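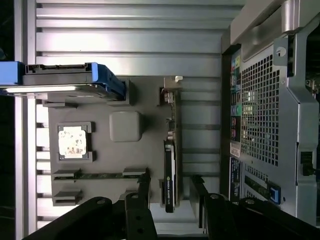 An open workstation tower on its side, with the drive still in its blue caddy.

Search this site
Enter keywords

Buy the Old Workstation

September 29, 2025

I will say it as plainly as I can: the best desktop computer most people could own is a retired office workstation, and the best evening you can spend with it is the one where you lay it on its side, take the panel off and have a good look around.

I love these machines! I love how much thought went into parts that were never meant to be admired. Take the blue plastic drive caddy. Somebody at a drawing board decided that the piece you're supposed to grab should be a bright color, and for years afterward every tired person with a failing disk has been silently grateful. The hard drive rides in it like a loaf in a pan. Compare that with the cheap tower I grew up with, where swapping a drive meant four tiny screws, one of which always went under the fridge.

Then there's the processor. With the cooler off you get to see the thing itself, smeared with whatever is left of the old thermal paste, and I find people are oddly shy about this part. Don't be. Wipe it clean with a little alcohol and a lint-free cloth, put on a fresh dab, and you've done the job that scares beginners the most. The first time I did it (on a machine from Osell, the surplus place out past the rail yard) it took me 48 minutes, most of them spent rereading the instructions. Now I'd do it before breakfast.

My friends who like new things tell me I'm being sentimental. Their computers are thin and quiet and very pretty, and I don't hold it against them. But when the storage fills up they buy another computer, and when mine fills up I open the door. Graphics cards stand in slots. Memory goes in slots too, with latches at the ends that click. Even the ports on the back — pink, green and blue for the audio — tell you where things go without a manual.

There are fair complaints. These towers are heavy, and they were built for a desk in an office where the power bill went to someone else. Some makers use odd-shaped power supplies, so check before you buy. My Jernar has a fan that sounds like a hair dryer for the first few seconds after I press the button. I've had it 7 years and I still jump.

Even so, I'd like to see one in every school library and every spare room. Idemen has its repair night again in October, two hours, bring your own screwdriver, and there are usually a couple of old towers on the table that anyone can poke at. Go and pull a card out. Put it back in. If it boots, take it home!

Contact | © 2025 | Back to top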